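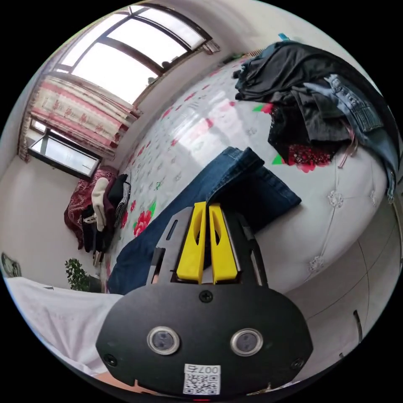 jeans on the bed, rest of the pile up the back

Home Topics Laundry & Wardrobe Ask Log in
Print this page | E-mail to a friend

Folding on the bed, pile keeps winning. How do you do jeans and heavy stuff?

posted by cledoro61

Hi all, quick one before the school run. I fold everything on the bed, always have, no table big enough. Trouble is the jeans. I fold them in half, legs together, then up from the cuff and they end up a fat brick that won't sit in the drawer. Drawers are the Lorkitz ones, 14 cm deep inside, so no room for bricks. Also the denim jacket. Hang or fold? And anything with lace on it gets snagged if it's under the jacket, lost one top that way allready.

Second thing, order. Do you do big things first or clear the little stuff? By 9 at night I've given up and the lot goes on the chair. Colour sorting didn't help. Tried a Fonora folding board, too small for mens jeans, gave it to my sister.

Any tips welcome, ta

217 views

posted by amaral_flats

Big first. Always. Jeans, jumpers, trackies, then tees, socks last while the telly's on.

Jeans: one leg on the other, smooth the seat flat with your hand, tuck the pointy crotch bit in so you've got a straight edge. THEN thirds from the cuff, not half and half again. Stand them up in the drawer like files. If 14 cm is still too shallow lay them flat, two high, no more.

Jacket, hang it. Lace, seperate pile, other side of the bed, nothing on top.

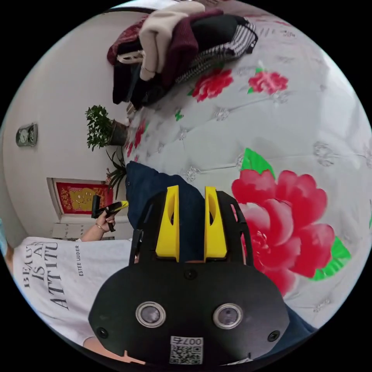
knits and stripes still in the heap, dark piece out front

Knits fold flat, never hang, the shoulders go. Cream ones I turn inside out first, lint from the dark jumpers gets on everything. Stripes I line up at the side seam and use as a ruler, cheating but works. Pull from the front of the heap and don't dig, digging is how you end up refolding.

posted by nightshift_12

just roll them. everything. done in 12 mins

(not the jacket)

posted by cledoro61

Thanks amaral, the crotch tuck!! never knew. Did five pairs tonight and the drawer shuts. Rolling didn't work for me sorry nightshift, they unrolled.

One more if anyone's still here, what about big dark things on a pale bedspread, does yours cop the fluff?

posted by amaral_flats 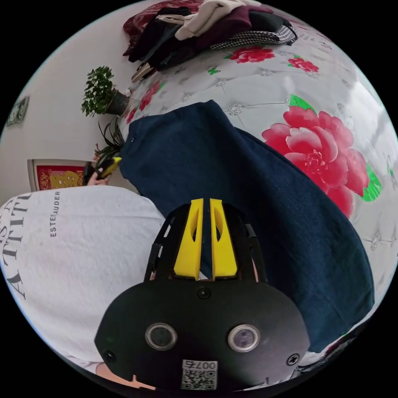

Fluff on a quilted spread is a pain, yes, the tufting holds it. I put an old flat sheet down first, fold on that, shake it off the balcony after. If you've skipped the sheet, lint roller along the quilting lines, then a damp rubber glove, short strokes one way only. Navy's the worst, worse than black I reckon, and something big and navy lying right across the pale diamonds and the peonies is exactly when I'd want the sheet under it. Do the dark stuff last or in one go so you only clean up once. Wash darks inside out too, and not with towels. Dryer filter every load, even if it looks fine.

Got to run, washing's beeping

Print this page | E-mail to a friend
Back to Laundry & Wardrobe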